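I've had a thing for shallow woven baskets ever since we moved into the Clamcombe unit, where the kitchen has exactly 3 drawers and one of them is taken up by the oven trays. If you've got the same trouble (and going by my inbox, plenty of you do), then grab a cuppa, this one's for you.

First up, stop buying the deep ones! I know they look like better value. I had a lovely tall one from Madance for years and it was where rubber bands, takeaway sauces and one of Kenji's school hats went to be forgotten. A shallow basket shows you the lot in one go, and you can lift it out with one hand while you're hanging on to the kettle with the other.

Second, get two the same colour. They don't have to be a posh set. Mine live on the shelf under the bench, one behind the other with the long sides facing me, and the back one is for things I only want on weekends – pikelet rings, the piping nozzles, birthday candles. The front one gets teabags, pegs for the bread bag, the good scissors. Measure your shelf before you go shopping, and measure at the rim, because these things flare out at the top and the base size on the tag will tell you fibs. I was out by 2 centimetres on my first go and had to drive all the way back to Zistholm to swap them.

Cleaning is where people come unstuck. Dark brown weave hides crumbs beautifully right up until you tip it upside down. Once a fortnight I empty mine, give them a good thump over the sink and go along the braid with an old toothbrush. If yours are the synthetic sort, warm water and a squirt of dish soap is fine, then stand them on their ends to drain. Real wicker only gets a barely damp cloth and an hour in the shade. Never in full sun! Verna Lindgren wrote in to say she uses a clean paintbrush for the gaps, and I've pinched that idea.

The toy corner works the same way. Low baskets on a white table, nothing with a lid, and blocks are dead easy to spot when it's time to pack up.

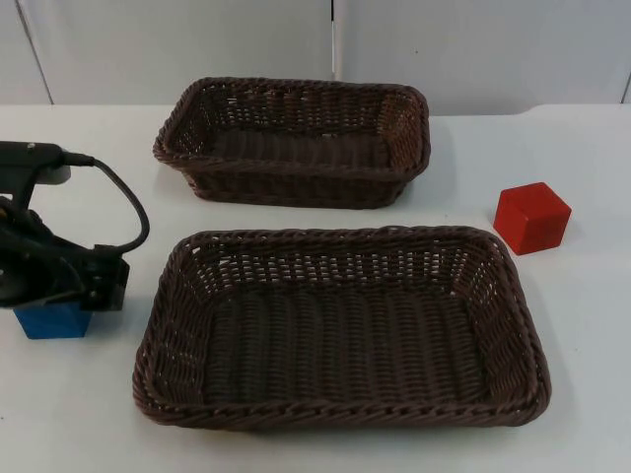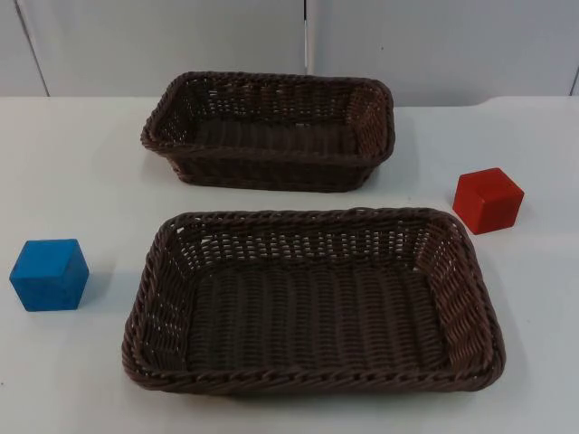

Dark baskets, pale tabletop, a bit of colour in every one of these: 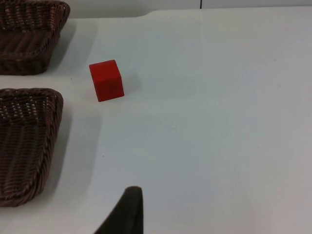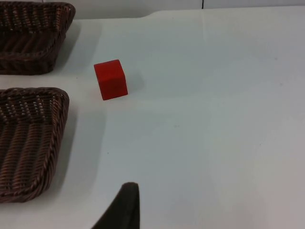

Now, liners. I went through a stage of sewing them out of tea towels and they do look sweet, but they ride up at the corners and you end up washing them more than the tea towels you're still using as tea towels. These days I cut a bit of non-slip matting to fit the floor of the basket and leave the sides alone. It stops pencils and skewers poking through the weave, and it costs next to nothing off the roll.

If a strand pops loose, don't snip it straight away. Tuck the end back under its neighbour with a blunt butter knife and dab on a little craft glue. I've got one that's been holding since last August, and that's with ten or so grabs a day from the under-sevens.

Next time I'll get onto the linen cupboard, which is a whole other saga. I've been putting it off – there are pillowcases in there I don't remember buying.

Filed under: Small Kitchens, Storage, Cleaning Tips

Contact | © Bellamy Home Notes | Back to top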